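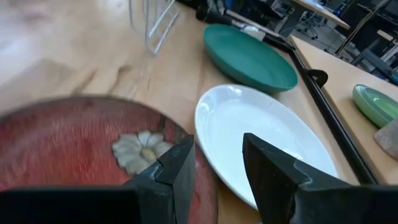

I have spent a good part of my adult life arguing about fingers. I don't mean mine, I mean the kind that bolt onto the end of a robot arm, and if you've ever sat near me at lunch in Trotthorpe you know how long I can keep it up. So let me put it in writing once and then maybe people will stop asking me which gripper to buy.

My opinion is that most of us test grippers on the wrong stuff. We test on blocks. Foam blocks, wooden blocks, those little 3D printed cubes everybody has in a drawer. Blocks are lovely! Blocks have flat sides and they don't mind being squeezed, and pretty much any pair of fingers looks great on a block. Then you hand the same pair a dinner plate and the whole thing goes sideways, because a plate is wide, thin at the rim, slick with glaze, and shaped so that the moment you get one edge up the rest of it wants to swing.

I went through this in October with two sets of fingers for the same arms. One set came from Zireck, soft pads, rounded, very friendly looking. The other was a plain hard pair, dark and angular with pointed tips, and I'll admit I wanted the Zireck ones to win. They were nicer to hold. They came in a nice box. On blocks they were close to perfect, 40 picks and not one drop, and I had half the purchase request typed up before lunch.

Plates were a different story. The soft pads were too fat to get under a rim lying flat on wood, so they'd nudge the plate along the table like a cat with a glass. A pointed tip can get in there. It isn't pretty and it makes a scratchy noise that I feel in my teeth, but it gets in.

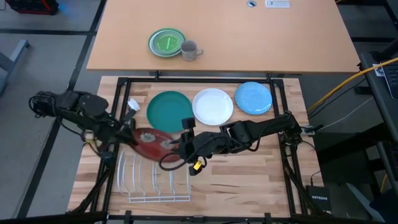
By Ánh Thái
Opinion, Tristinbridge Bench Notes

The second half of my opinion is about arms, and it's the part that gets me the most angry email. I think two cheap arms beat one fancy arm for dishes. Put a gripper on each side of a plate and the swinging problem mostly goes away, and you can tip it up toward a dish rack without asking one poor wrist to carry the whole load out at the end of a long lever. Try it yourself with one hand and just two fingertips and a heavy stoneware plate. You'll want the other hand pretty fast.

Yes, two arms means twice the cables and twice the calibrating, and yes, they will bump into each other on the first morning and probably the second. My friends who run one big arm like to bring this up. Fine. I still spend less time fixing collisions than I used to spend sweeping up stoneware.

Cameras, quickly. People want to pick either a wrist camera or one up high looking at the whole table, and I don't get why it has to be a fight. The wrist view is a mess, all finger and blur, and half the time the plate you care about is too close to see properly. But it's the only view that tells you whether the tip is at the rim or just near it. The high view is calm and tidy and great for knowing where the rack is. If I could keep only one I'd keep the wrist one, and I know that puts me in the minority.

As for controllers, I swapped the stock one for a Vương board and I have mixed feelings. It's smoother on slow moves, really noticeably smoother, but the setup guide skips a step (you have to set the gripper limits before you power the second arm, not after) and I lost an evening to that. I ran roughly 200 plate lifts on it and I'd keep it. I wouldn't tell a beginner to start there.

So buy the ugly pointy fingers, buy two arms if you can stand the wiring, and go get your test plates from a thrift store, mixed sizes, mixed glazes, the heavier the better. Leave the foam blocks in the drawer for a month. If somebody shows you a gripper demo with only cubes in it, ask them for a plate and see how quickly they change the subject to battery life.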